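Search this encyclopedia Go Advanced search

Mesta cell (Dinis)

The Mesta cell is a tidying setup built around one Mesta mobile robot at Dinis, and I've been the main editor of this page long enough that I should probably admit I'm fond of the thing. By "cell" people usually mean a fenced square with an industrial arm in it. The Mesta cell has no fence. It's an open stretch of tiled floor, a wooden table, a wall of coat hooks and whatever happens to be lying around that day, and the robot is expected to learn where small belongings go and put them there (keys on a hook, a phone in a neat row, that kind of thing).

This article covers how the cell is laid out, how it's set up at the start of a session, what gets cleaned and what breaks. For the robot as a product, see the separate entry on the Mesta base.

Origins

Mesta started out as a rolling base sold by Cloton for carrying trays. The arm, the neck and the head camera came later, and the gripper on the Dinis machine is from Qudah and was never really meant for this base at all. The wrist adapter between them was drawn up in house and remade when the first one cracked. If you've seen an older Mesta with a flat plate on top and no neck, that's the tray version, and almost nothing below applies to it.

Dinis itself is in a building from 1986, and you feel that in the floor. The tiles look lovely and level, and they are level if you're a person! A Mesta notices every grout line. Anyone copying this setup in a newer place can skip half of what I say about wheels.

The work area

The table is the heart of it. It's wood, with rounded corners, and it stands at an angle to the walls. Early on it was squared up to the room, and the robot got very good at one approach and hopeless at any other. Now it gets turned a bit between sessions and the operators write down roughly how far.

What goes on the table changes. The usual mix is things people carry or fidget with: a game console, a phone, an e-reader, something soft, something thin and annoying. The clear plastic bag is the thin and annoying one. A depth camera more or less looks through it, and I have watched the gripper close on air beside one with total confidence. 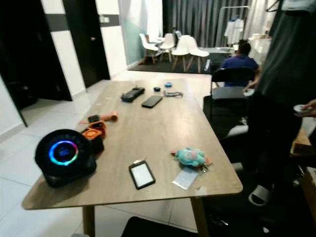 The table at Dinis with a mixed load, seating area behind.

Two features of the room matter more than you'd think. One is the gloss on the white tiles, which throws soft streaks of light up at the head camera, so the floor finder has to be told to ignore bright patches. The other is the change to dark rug at the far side. Mesta treats a sudden dark area as a possible drop and stops dead at it, which is the right instinct near stairs and a nuisance in a sitting area. On this machine the rug is marked by hand on the map as safe to look at and closed to driving. The glass partition is drawn in by hand too. Laser and glass have never been friends.

The speaker with the lit ring stays on the table on purpose. The ring runs through a whole rainbow, and it's a very good test of whether the camera's white balance is locked. If the table top seems to change color along with the ring in the recorded video, somebody left the balance on auto. I've done it. You find out a session too late.

Setting up

Setup takes a while the first time and then gets quick. The order I use is the one in the Cloton manual with the steps swapped around a little, and it goes like this.

Power up on the charger, never off it. The base checks its battery at boot and will sulk at a reading it doesn't like. Let the wheels finish their little shuffle before you unplug.

Home the arm with the table well out of reach. Homing swings the elbow wide, wider than any move in normal use, and the first long scratch on the old table came from exactly this.

Level the head. There's a bubble on top of the neck bracket, and a screw on either side of it. Don't trust the number on the screen here; the screen reports where the motor thinks it is. Look at the bubble.

Run the hand-to-eye check. You put the printed board on the table, drive the gripper over it and let the software compare where the fingers are with where the camera sees them. The version 2 software does the whole round by itself. With the older one you had to click every corner, and I don't miss it one bit.

Walk the room. Look for shoes, boxes, chair legs that have wandered, cables. The map doesn't know about any of them, and people who sit and work nearby move their chairs without a thought, as they should.

Last thing, set the stop button where the operator can reach it standing up. Some sites hang it on the table edge. At Dinis it's worn on a cord, and I think that's much better.

The hook wall

The hooks were added after the table was working well, and they turned a pleasant project into a hard one. Putting an object down on a flat surface forgives a lot. Hanging a key ring asks for the ring to be open to the hook, the keys to be hanging still, and the fingers to let go without dragging the whole bunch off again.

The wall is navy on top and white below, with the hooks in the white part. Their caps are dark blue, which is a help: a round dark cap on plain white is about as easy a target as a camera ever gets. The thin metal stem under the cap is the real target, though, and it's tiny. So the software finds the cap first and works out the stem from it, using an offset that you measure once with a ruler and type in.

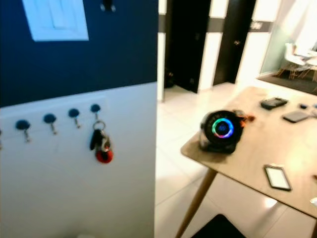
A reader wrote in to say that measuring the offset once isn't enough, and that on their own Mesta the hooks had drifted after a few weeks of being tugged at, so the ring kept landing on the cap and sliding off; they now measure every hook again whenever the pads are changed. I've come around to that. A hook with a loose screw turns a little under load, and the typed-in number goes quietly wrong.

The approach to the wall matters too. Coming at it from the side, the row seems to climb, and the early software took that slope for a real one and aimed high at the far end. The fix was dull and it worked: the base squares up to the wall before the arm is allowed to rise. It costs a few seconds on each try. I've seen arguments for taking it out again and I'm against all of them.

Key bunches are best kept simple in the beginning. Start with a plain split ring and one key, then add a fob. A fob and a round tag together will swing in opposite directions, and the arm has to pause and wait for them to settle.

Routine care

Finger pads come first. They're soft rubber, they pick up dust from the table, and a dusty pad will let a phone slide. Wipe them with a damp cloth before each session and let them dry. Swap the pair when the ridges have gone smooth in the middle. Always the pair! A new pad against an old one pulls everything slightly to the old side.

The camera window gets a dry lens cloth and nothing else. The coating on this one hates glass cleaner.

Wheels want checking for hair and thread. Tip the base back on its stand, spin each wheel by hand, and listen. Any rubbing means something is wound around the axle, most often a long thread from the rug, even though the robot never drives there. Shoes bring it across.

A full charge gives up to 18 table-to-hook runs with the arm working steadily, fewer if the base has to travel much in between. I'd stop well before that. The arm gets lazy near the end of a charge and you'll spend your evening wondering what you calibrated wrong.

Everything goes in the log, including the boring days. The paper log at Dinis had reached page 193 when it was last copied out, on Jun 5, 2022, and most of what I know about this machine comes from somebody's grumbling in the margins.

Faults and repairs

Head droop. The neck belt stretches and the camera ends up looking lower than it reports. The first sign is a grasp that lands short on the near side of the table. Loosen the motor plate, take up the slack until the belt gives a little under a thumb, tighten, and redo the hand-to-eye check. Skipping the check makes the whole repair pointless.

Clicking wrist. On the Qudah gripper this is nearly always the adapter screws backing out. Take them out fully, clean the threads, use a small dab of medium thread lock, and give it overnight. If the click is still there afterward, look at the adapter for a hairline crack near the bolt circle, which is how the first one failed.

Gripper won't open all the way. Check the cable where it bends at the elbow before you take anything apart. The outer jacket can look perfect with a broken strand inside. There's a strain relief clip in the later kits from Cloton, and the machine at Dinis had one added in October along with a new cable.

Base creeps sideways on the tiles. Worn caster, usually. Sometimes it's just a grout line under one wheel, so roll the robot a hand's width over and try again before ordering parts.

Stops for no reason facing the glass. Look at the map. Someone has reloaded the automatic version and lost the hand-drawn wall. Keep a copy of the edited map off the robot, with a name that nobody could mistake for the other one.

Related articles
Mesta base (tray version)
Qudah gripper, pads and spares
Hand-to-eye calibration
Mapping rooms with glass walls
Grasping clear and shiny objects
Neck belts and tensioning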